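Visit report: Wendatex open day, furniture and finishing site

The July open day at Wendatex was split into a morning tour of the finishing hall and an afternoon block in the trial rooms, where tabletops are put to ordinary household use before a finish goes into the catalog. I attended both. My interest was mainly in light wood tops with a clear coat, which we are considering for the shared work tables at Segura, so the notes below lean that way and skip the upholstery section.

Check-in was at 9:15. Parking is on the north side and the signs still point to the old gate. Safety glasses were issued for the hall and collected again before the trial rooms.

Finishing hall

The hall runs two coating lines. The older one handles small parts, mostly drawer fronts and shelf edges. The newer one takes full tops up to the largest catalog size and was stated to process 945 tops in a normal week. Sanding is done in two passes before the first coat and once by hand between coats. Dust extraction was good at the machines and less good at the hand benches.

Viler is the standard clear finish. Zendero is the newer one, a lower-sheen product still in trial. Both were shown on sample boards under a raking lamp, and the difference was easy to see there. It was harder to judge on the boards laid flat under the ceiling fixtures, where reflection tends to hide the grain on either finish. Anyone specifying for a room with overhead lighting should ask to see a full top in place, at seated height, before ordering. 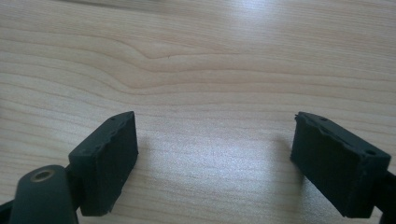

Pale wood top with fine grain; overhead light reflecting off the surface.

Grain matching was discussed at some length. Tops are sorted by color first and by figure second, and a wavy area or a small dark speck is not treated as a reject. I agree with this for work tables. For a dining set the buyer may want to state a preference on the order form, which has a field for it on the second page.

The printed handout gives 200 hours of conditioning between final coat and packing. A later page gives 367 hours for the same step. I asked which was current and was told the longer figure applies to Zendero only, and that the handout will be corrected. The price list had no such problems.

Trial rooms

Conditions here are kept close to those of a home or small office. The room I spent most time in was dim, with gray carpet and a light wood table with rounded corners. The items were of the everyday sort: a shallow wire-mesh basket, a metal mug, a black container with a shiny top. The work is picking things up, setting them down and putting them away, repeated until a sequence reaches 200 cycles. The top is then wiped, inspected at a low angle and logged.

The basket was of most interest to me. A mesh base puts the load on a limited set of contact points, and any grit caught under it can mark a clear coat when the basket is slid. Mugs are a lesser concern on a top that is wiped regularly – the usual problem there is rings, and both finishes are sold as resistant to them. 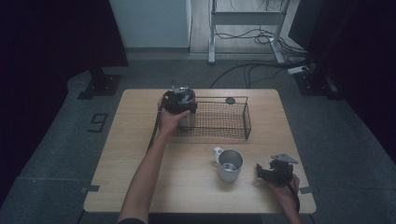
Marisol Strickland disagreed with me on the baskets. Her view was that a wire basket does little harm if it stays in one place and gets lifted to be emptied, and that most of the scratches she has seen on clear-coated tops came from unglazed rings on the bottoms of ceramic bowls. She would put felt under the bowls first and leave the baskets alone.

I have added bowls to our list on that basis. Felt pads under the baskets stay on it as well, as the cost is small.

Follow-up items for Segura: request one full-size top in each finish, confirm the corner radius against our existing benches, and obtain the corrected handout. Lunch was provided. The afternoon block ended at 3:40, and samples could be signed out at the front desk until 4:30.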